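About Us

Hi, and thanks for clicking over! I'm the person who started Sergate, and I still answer a good share of the emails, so if you've written to us there's a decent chance you already know how I type (fast, with too many brackets).

Sergate is a small public health news service. We cover flu season, whooping cough, measles, norovirus, school vaccination clinics, wastewater numbers, all of it, for people who don't work in medicine and would like to know what's going around in their own county. I was a copy editor before this, and I spent years cleaning up health stories that came straight off a press release. Case counts went up, case counts went down, and by the third paragraph I couldn't have told you whether to keep my kid home from swim practice. So I started a Friday email for my neighbors. They forwarded it to their sisters and their coworkers, and somewhere along the way it became my job.

The first issue went out to 14 people, and I think most of them were being polite. It covered a stomach bug that was running through the elementary school in Womine, where I live, and it had a typo in the headline. I still have it saved! We now send to readers in almost 725 towns, which is a sentence I never expected to write.

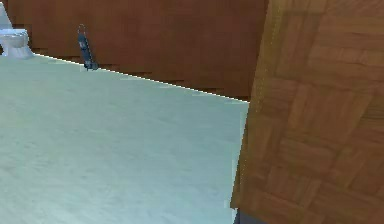 How we work is pretty simple. Every morning at 7 we pull the numbers that state and county health departments have put out overnight, and we check them against what was posted the day before. Counties revise things all the time, usually for boring reasons like a lab sending its results in late, and when that happens we go back and fix our own charts and put a note at the bottom. Two editors read every story before it goes up. If one of them has to read a sentence twice, it gets rewritten, even when I wrote it (especially then).

We have two newsrooms. The original one is in Womine, upstairs from a shoe repair shop, and the newer one is in Prurner, where our data folks sit. Prurner has the better coffee and the worse parking. Most of us move between the two, and on Friday afternoons everyone gets on a call to go over the questions readers sent in that week.

Those questions are my favorite part of the whole thing. People want to know if they can get a flu shot and a shingles shot on the same day, or what "community level" means, or why the next county over looks so much worse than theirs on the map. We don't give personal medical advice, and we'll tell you to call your doctor or your pharmacist when that's the right move, but we can nearly always track down someone who knows the general answer and get it into plain words.

On money: we're paid for by reader memberships and by a grant from the Pasichnyk Fund, which helps cover rural reporting. The fund doesn't see stories before you do. We don't run ads for medicines, supplements or tests, and we've turned down a fair number of them. Membership is optional and the Friday email stays free.

If you spot a mistake, please tell us! Hit reply on any newsletter, or use the form on the Contact page. Corrections go to the top of the pile, and we'll write back once it's fixed. We also pay freelancers, mostly for local reporting from places we can't easily drive to, and the pitch guide is on the Work With Us page. We open it up to new writers every July.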